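Call for participants: handwriting and letter writing study group, Brorach

We are looking for up to 20 adults who like to write by hand, or who would like to do it again after many years. The group will meet at the Brorach Neighbourhood Centre, second floor, beginning in May. It is organised by Trastetti, a small studio for lettering and paper crafts. You do not need beautiful handwriting to apply.

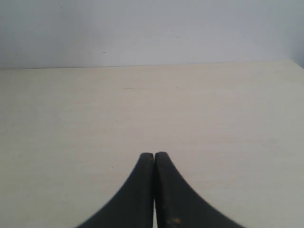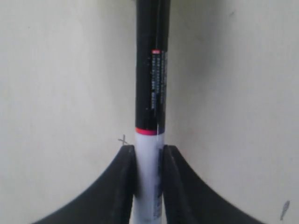
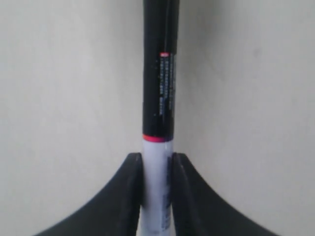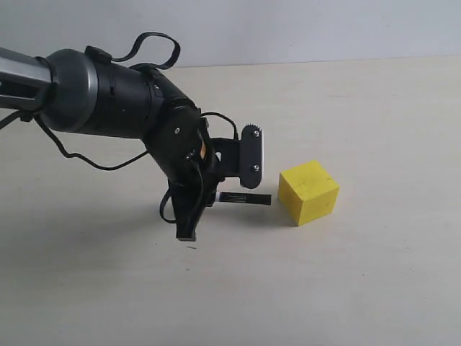
The purpose of the group is to learn how adults change their handwriting when they practise it regularly and have someone to write to. Each participant will be paired with a partner in the town of Strazds, and the two will exchange letters by ordinary mail. We ask you to write with a pen that you already have at home. A black-capped marker like the one in the second and third pictures is suitable for envelopes and for the large letter exercises, but for the letters themselves please choose something with a finer point. Pencils are also allowed in the first two meetings. Fountain pens are welcome if you bring your own ink, and please put a cloth under the bottle, as the tables belong to the centre.

What participants will do

You will attend 5 meetings, each one in the evening and two hours long. In the first hour we do exercises for the hand and the shoulder, and we look at different alphabets. In the second hour everybody writes quietly. Between the meetings you write one letter to your partner and one page of any text you like - a recipe, a memory, a song, it is your choice. At the end we ask you for an interview of half an hour, in person or by telephone.

We keep copies of the practice pages only. The letters to your partner stay private and we will not ask to read them. If you wish to show one, this is of course permitted.

Who can take part

You must be 18 or older and live in Brorach or in a place from where you can travel to us in the evening. You should be able to write a simple letter in English, but English does not have to be your first language. It is not mine either. Left-handed writers are especially invited, for in our previous group we had only two of them and they told us, quite correctly, that the exercises had not been prepared with them in mind. The exercises have now been rewritten by Abundio Camacho, who writes with his left hand and will lead two of the meetings.

If you have pain in the wrist or tremor, you can still apply. Please mention it in your application so that we can talk together about which exercises to leave out.

What you receive

Paper, envelopes and stamps are given to all participants. Each person who completes the programme receives a gift card for the Bomis stationery shop and a bound copy of their own practice pages. We can also pay the bus fare if you keep the tickets. There is no fee. Tea and biscuits are provided, and you may bring your own mug in your favourite colour.

How to apply

Please send us one page written by hand, in which you tell us who you are, what you do during the day and when you last wrote a letter. The page should be not longer than 700 words. Typed applications cannot be accepted for this group, but you may scan or photograph your page and send it by email if the post office is far from you. Write your telephone number clearly, also the numeral 7, which has caused us some wrong calls.

Applications must reach us by 12 February 2026. They should be addressed to Shewit Abdella, Trastetti, at the Brorach Neighbourhood Centre, and questions can be left for her at the front desk. Everyone who applies will get a reply by mail, also those for whom we do not have a place this time.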